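Skuneck Round Side Table, Walnut Brown

Item no. 1311
Maker: Skiltska
Range: Skuneck
In stock, ships from our Brouwer warehouse

The Skuneck is a round table with a wooden top and black metal legs. It was drawn by Femke Dijkstra for rooms where a square table gets in the way: beside a sofa, in a bay window, at the end of a hallway. It comes flat in one box and goes together with the key supplied.

Top

The top is solid wood, stained walnut brown and finished with hardwax oil. The grain differs from one table to the next. We do not match tops, so if you are ordering a pair for the same room, please say so in the order notes and the packers will put two similar ones aside if they can. The stain is the same on the underside, though the underside gets a single coat of oil and feels slightly rougher to the hand.

Oil was chosen over lacquer so that the top can be repaired at home. A scratch in lacquer usually means stripping the whole surface. With oil you can sand the spot lightly along the grain, wipe it clean and rub in a little more.

Legs

The legs are black metal. They splay outward and are joined lower down by a crossbar. Each leg set meets the top at a metal bracket, and the bolts should be tightened again a week or two after assembly, when the wood has settled in the room. Plastic feet are fitted at the factory. Felt pads for wood floors are sold separately under the Pleko name.
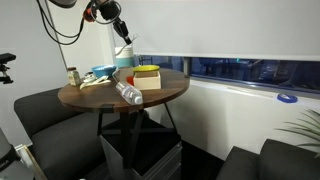 Skuneck table, dark walnut-brown top with black metal legs.

Size and weight

Height: 900 mm for the tall version. The low version is listed on its own page.
Maximum load: see the label under the top. Do not sit or stand on the table.
Assembly: one person, two if the floor is uneven.
Box: one, with the legs packed beneath the top.

Please measure your doorway before ordering. The top does not come apart, and we cannot take back tables that have been assembled and then found too wide for the stairs.

Care

Wipe with a damp cloth and dry straight after. Use coasters under hot drinks. Do not use spray polish with silicone, as it stops new oil from soaking in. In a heated room the top will want oil once a year, and we suggest October, before the radiators come on. Leave the table unused overnight after oiling. Lay oily rags out flat to dry outdoors before throwing them away, as they can catch fire if left in a heap.

Keep the table out of direct sun for the first few weeks, or move whatever stands on it from time to time. The stain lightens a little with age, and a plant pot left in one place will leave a darker ring.

Warranty and spare parts

The legs and brackets are covered for 5 years against faults in the welds and coating. The top is covered for two years against splitting. Water marks, burns and fading are not covered. Bolts, feet and the key can be ordered as a spare parts bag, and we keep replacement crossbars for tables from earlier runs. Quote the item number and the batch number printed on the label.

Customer reviews

Urho Rautiainen
Good table, heavier than I expected. One bolt was missing from the bag and a new one came in the mail four days later. The color is darker than on my screen.

Sylvie Sandhu
I use it for breakfast in the kitchen. It wobbled at first on our tile floor and stopped once I tightened everything again. The instructions could be printed larger.

Dariusz Kubiak
Bought two. The grain on one is much busier than on the other, but they stand in different rooms so it doesn't matter to me. Would have liked the felt pads included.

Delivery

Orders placed before noon leave the same day. Delivery is to the front door. Carrying upstairs can be added at checkout. The next batch of the low version is due on 8th September and can be reserved now without a deposit. For trade orders and swatches of the stain, contact Ans Segers in the sales office.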